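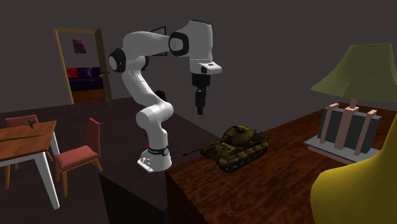 Drilside Lab Notes
Written by the automation planner at Drilside

Buying our first arm: your questions, my answers

I've been getting the same emails ever since I mentioned we were shopping for a robot arm, so I'm putting the answers in one place. I'll add to it when I get a minute!

Are you really planning a purchase from a simulation?

Yes, and I wish I'd started doing it sooner. The sim gives me a white arm with a two-finger gripper, a black tabletop to bolt it to, and a wooden cabinet butted up next to it. In the picture the gripper is hanging over a toy tank and hasn't touched it yet. I can move the base, swap the furniture and change my mind ten times before lunch, and the only bill is electricity.

Why a house and not a factory floor?

Our customers want help with light tidying and sorting, so that's where I test reach. I like having a lamp and chairs close by. If the elbow swings out toward a lampshade, I want to hear about it from the collision report and not from the insurance people.

Why a toy tank?

It's a nice mean shape (rounded turret, long thin barrel, wide tracks) and you have to decide where to grab it. A plain cube will tell you that every gripper on the market is wonderful.

How many arms are you budgeting for?

Two. One for the bench and one for the demo room. I wanted a third, wrote it into the Ballell proposal, then took it out again when I saw what the mounting plates and shipping did to the total.

What did you forget the first time?

Oh, plenty. Spare finger pads. A decent table! An arm needs something heavy and stiff under it, and I had us down for a folding one. I also left out training hours, which came to more than the gripper. Make a separate line for each of these, even if you have to put a question mark next to the price.

Should I buy or lease?

We're leasing the demo arm and buying the bench arm. The demo one gets hauled to shows and I'd like it to be somebody else's problem in 3 years. Ask what happens at the end of the lease, and ask who pays for the crate - I got two different answers from the same sales desk.

Which gripper should I price first?

Start with a plain parallel one. If your sim runs show it missing on the things you really care about, then go look at the fancy stuff. Serrano (our warehouse project) went the other way around and now has a very nice suction kit sitting in a drawer.

How much room do I need to leave?

More than the reach number on the spec sheet. I add space for a person to walk behind the table and for a chair that's been pulled out and left there, because chairs always are.

When are you ordering?

August, if the Drakent quote comes back in time. Power and network go in before that, and I've asked for an extra outlet on the bench side. I'll post the final parts list once the order's placed.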